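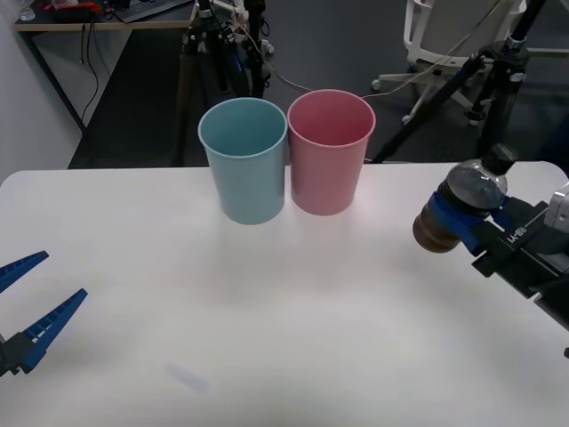

Two plastic cups, one light blue and one pink, and a bottle of something dark brown.

Hamisi Ogola has a rule about drinks at shared tables, and I went to see him half expecting to dislike it. The rule is that everybody gets the same size cup in a different color. He has pressed it on offices, a choir and his sister's wedding. He now runs the refreshments for Timetero, a lunch club with 96 members, and he says the colored cups have cut the waste by more than anything else he has tried.

I asked how he measured that.

"I look in the trash," he said. "In May I was buying sleeves of 200 throwaway cups and they were gone before I could reorder. People put a cup down, talk to somebody, come back and can't tell which one was theirs. So they take a new one."

And with colors they remember? "Most do."

Most is a soft word, and I told him so. Ninety-six people can't each have a color. Ogola gave me that one quickly. The colors are meant to work within a table, he said, where a pink cup and a blue cup standing close together won't get mixed up. Across a whole room he leaves it to luck and good manners.

Folasade Bassey, who washes up at the club and had been listening from the sink, was less generous. "They stain," she said. "Tea, cola, coffee, it all marks them after a while, and the pale blue is the worst. He doesn't wash them so he doesn't see it."

Ogola said baking soda takes care of it. Bassey said he was welcome to come in and show her.

The shape came up next. His cups are plain ones that narrow toward the bottom, and he likes them for the way they stack. I have owned cups like that, and I mostly remember prying them apart with a butter knife. He wouldn't have it. "You stacked them wet," he said. I probably did.

His other firm opinion is about pouring. He wants the cups on the table before the bottle is opened, and never held in the hand. I said most adults can manage a cup and a bottle at once. "Go and look at the carpet at Vistitz," he said, meaning the hall the club used before this one. The cleaning bill is still a sore subject and neither of them would give me the figure.

He would like to see the cups in other lunch clubs and talks about an order of 4000. I asked who was going to pay for it. He is waiting to hear back from a supplier called Erkell, and Bassey has asked him to leave out the blue.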